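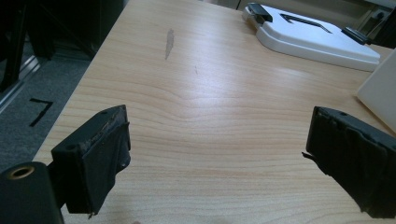

グリヴォウの水治療師が残した診療日誌、全58冊がオンラインで読めるように

最終更新:2022年3月

温泉町グリヴォウで19世紀後半に開業していた女性水治療師、ボフダナ・サヴチュクの診療日誌が、ついに公開された。全58冊、欠けた巻はない。医学史の資料を集めたデータベース「ジスディク」で、登録なしに誰でも閲覧できる。待っていた人は多いはずだ。

サヴチュクの名は、これまで同時代の医師の手紙に何度か顔を出す程度だった。冷水浴と湿布、歩行、それに黒パンと牛乳の食事。療法そのものは当時の水治療院でよく見られたものだが、日誌の書きぶりがとにかく細かい! 患者が夜中に何度目を覚ましたか、足湯のあとに何を話したか、朝の散歩で靴ずれができたかどうかまで書いてある。処方を途中でやめたときは、やめた日の天気も添えられている。

日誌は長くドゥルビーの旧療養所エイヴィンズソンの書庫にあり、1冊目から順に革ひもで束ねられていた。目録には「会計簿」と記載されていたため、研究者の目に留まらなかったらしい。気づいたのは医学史家のラトカ・ディミトリウ氏だ。療養所の燃料費を調べるつもりで束をほどき、最初のページで咳の止まらない仕立屋の記録に出くわしたという。

「会計簿だと思って開いたので、しばらく数字を探していました。そのうち仕立屋さんの咳が心配になってしまって、その日は燃料費の調査が進みませんでした」とディミトリウ氏は振り返る。 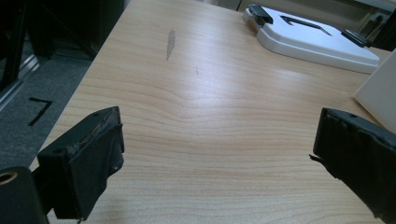

読み解きには11人のチームであたった。サヴチュクは薬草の名を方言で書き、常連の患者はあだ名で呼ぶ。「鐘の奥さん」「二番目の粉屋」といった具合で、教区の記録と突き合わせて本名がわかった人もいれば、今もあだ名のままの人もいる。翻刻文には推定の箇所に印がつき、原本の画像と並べて確かめられる。この並べ方がとても見やすい。

とくに面白いのは、ホメオパシー医とのやりとりを写した第31冊だろう。同じ患者を別々に診ていた2人が、互いの方針に遠慮なく文句をつけ、それでも最後には鉄道の時刻を教え合っている。流派どうしの対立という図式で語られがちな時代に、現場ではこんな付き合いもあったのだと思うと、読む手が止まらなくなる。もっとも、治療の効き目については日誌だけで判断できるものではなく、チームも解説でその点をはっきり断っている。

現在、翻刻が付いているのはほぼ50冊。残りは画像のみで、7月に追加される予定だ。同じ月にはドゥルビーで原本の展示も開かれ、ディミトリウ氏が「鐘の奥さん」の通院記録を朗読する。索引は病名、薬草、あだ名から引ける。初めての人には、字が大きくて読みやすい第4冊をすすめたい。

コメント

湯けむり派
第4冊から読み始めました。湿布の巻き方の図がかわいいです。インクのしみまでちゃんと写っていて感動。

M.K.
あだ名の索引、最高ですね。「二番目の粉屋」がいるなら一番目もいるのかと思って探したら、第12冊にいました。

図書館の隅
原本の展示は予約が必要でしょうか。遠方なので、早めに知りたいです。

ななかまど
方言の薬草名、うちの祖母が使っていた呼び方に似たものがありました。翻刻チームに連絡してみます!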